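Firouzeh Kermani has sold baskets for 17 years, first from a folding table and now from the front half of a shop called Zurnach, on a side street with bad parking. She talked with us on a slow morning while she priced new stock.

She started with bread baskets because they were cheap to buy and easy to carry. "I had a small car," she said. "That was the whole business plan." The big storage baskets came later, when customers kept asking for something to put blankets in. Now those are most of what she sells.

Her stock comes from two suppliers, Parnetti and Ratero. She buys the plain shapes from one and the braided ones from the other, and she sends back anything with a loose rim. Last August she returned 41 pieces from a single delivery. "They were not happy with me. I was not happy with them. We still work together."

Mekdes Negussie runs the repair bench in the back under her own name for it, Ayele. She and Kermani met when Negussie came in to buy a log basket and pointed out that the handle had been put on wrong. "She gave me a discount, and then I fixed it in front of her," Negussie said.

Most of the repairs are handles. After that come bases, usually from baskets that stood on a damp floor. Negussie soaks new strands overnight in a bathtub she bought secondhand, and works on them in the morning while they still bend. She charges by the hour and tells people before she starts if the repair will cost more than the basket did.

"Some of them say go ahead anyway," she said. "It was their mother's, or they just like it."

Asked what people get wrong at home, both women answered at once: radiators. A basket kept next to one dries out and the strands begin to snap at the bends. 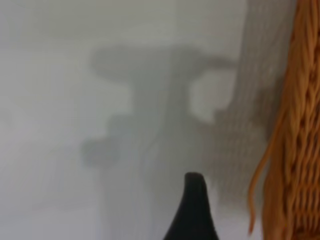

Kermani's advice for cleaning is short. Take everything out, turn the basket over and tap the bottom. Use a dry paintbrush on the weave, with a stiffer one for thick braids, where the dust packs down between the strands. If it needs water, use a damp cloth and let it dry in the shade.

She doesn't sell liners and doesn't plan to. "Use a pillowcase," she said. "You already have one."

The shop will close for a week while the floor is redone. Repairs that have already been dropped off will be ready after that, and Negussie is calling those customers herself.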